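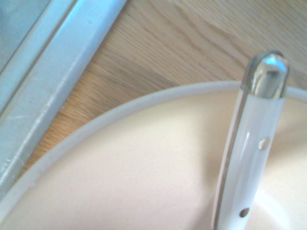
Dance Composition I
Handout 4: Working with Phrases
Instructor: Guadalupe Ocampo

Reading for this unit: the packet by Aksel Thoroddsen, first two chapters. Bring your notebook and clothes you can do floor work in.

What a phrase is

A phrase is a stretch of movement with a beginning, a development and an ending. It can be as short as one breath or last a full minute. Length does not make it a phrase. What we look for is a change in energy that the viewer can follow. A string of steps done at one level of effort is usually called a sequence in this course, and you should keep the two words separate in your written work.

Phrases and counts

Many of you learned to move in sets of eight. That habit is useful in class and gets in the way in composition. For the first study, make a phrase that lasts 10 counts and repeat it without adding a pause to fill it out to 16. The accent will fall in a different place against the music each time. Let it.

Terms used in this unit

Motif: a short movement idea that can be recognized when it comes back.
Retrograde: the phrase performed from its last movement to its first. Weight shifts are reversed too, so falls and jumps have to be worked out slowly.
Augmentation: the same movement made larger in space or longer in time. Say which one you mean.
Fragmentation: using only part of the motif, often repeated.
Inversion: turning the movement upside down or side to side. Most people use the side-to-side version. The other kind is often done lying on the back.
Accumulation: one movement, then one and two, then one, two and three.

Example from repertory

We will watch Perville, a quartet by Xóchitl Zavala, made for a studio at Tindemthorpe with the audience seated on two sides. The opening motif is a reach with the left arm, a drop of the elbow and a half turn. It comes back throughout the first section. In the second section only the elbow drop is left, and the dancers pass it around in canon, two counts apart. Look for the point where the canon breaks and all four are in unison. Zavala puts it well before the end, and the dance has to go on from there. Write down how she handles that.

Macario Zamudio danced in the first cast and later taught the work to students. His rehearsal notes are in the department folder. He marks breath in the score with a small check, and you may borrow this for your own notation.

Study 1

Make a solo motif with three clear actions. At least one should travel. Build a study from it using retrograde and two other devices from the list. Perform it in silence first, then with the track you are given in class. Do not choose your own music for this one.

Dancers with an injury may work seated or set the study on a classmate. Tell me before the showing so the order can be arranged.

Written part

About 445 words. Describe the motif in plain language, name the devices in the order they appear, and say where the study changed between the silent version and the one with music. Please leave out what the dance means to you. We get to that in the next unit.

Showing

Studies are shown in Studio 12 on March 30, 2024. Warm up on your own beforehand. Guadalupe Maldonado will be the outside respondent. She will ask each of you to repeat one part of the study, so know it well enough to start from the middle.

Revised studies and the written part are both due in the first week of April.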